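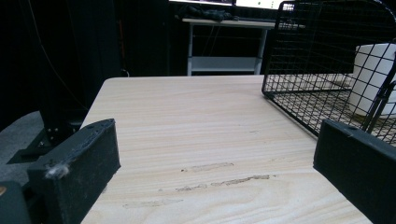 The first envelope with money in it

When the rent in Plukham went up for the second time in one year, the people in the building on the hill did not write to the newspaper. They started to put money together. Each household gave 100 dollars a month to a common pot, and every month one household took the whole pot home.

This way of saving is very old, and it has many names in many countries. In Plukham it is called simply "the turn." There is no bank behind it and no interest. Sixteen households take part, so the pot is 1600 dollars, and after 16 months everybody has received it one time. Then the list is made again.

I came to visit them in May 2022, when prices at the gas station and in the supermarket were the main subject of every conversation. I expected that some families would leave the group, as 100 dollars is a lot when the food costs more every week. Two had asked for a pause. The others wanted to continue, and one family even asked if it could hold two places on the list.

The order of the list is the difficult part. Who receives first has in fact a loan from the neighbors, without paying for it. Who receives last has only saved, and with rising prices his money buys less than what he put in. For this the group made a small correction. The last four households give 2 dollars less each month, and the first four give 2 dollars more.

The money is used for ordinary things — a transmission, a dentist, a deposit for an apartment closer to work. One woman paid back a card from the store Lalleo, where she had owed almost 1000 dollars and paid mostly interest. She told me that she slept well the night after, and that she has cut the card in pieces.

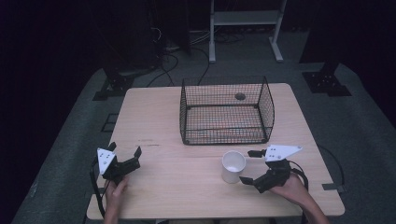

Kwadwo Fiadzo sees it with less enthusiasm. A turn works as long as everyone keeps the job, he told me, and if three families in the same building work for the same warehouse, then it is one risk and they carry it together. He would like each group to keep one full month of payments aside before the first pot goes out.

The group in Plukham discussed this idea and did not accept it, at least not for now. One month aside means that everybody waits one month longer, and the family at the top of the list needed the money for a car repair.

There is also the question of credit history. A person can pay into the turn every month for years, and no lender will know it. The credit union Nimri, in the next town of Ender, now accepts a signed payment record when a member asks for a small loan. The record does not change the credit score, but the loan officer can read it and take it into account.

The next list begins in June. The two families that paused have asked for places near the end.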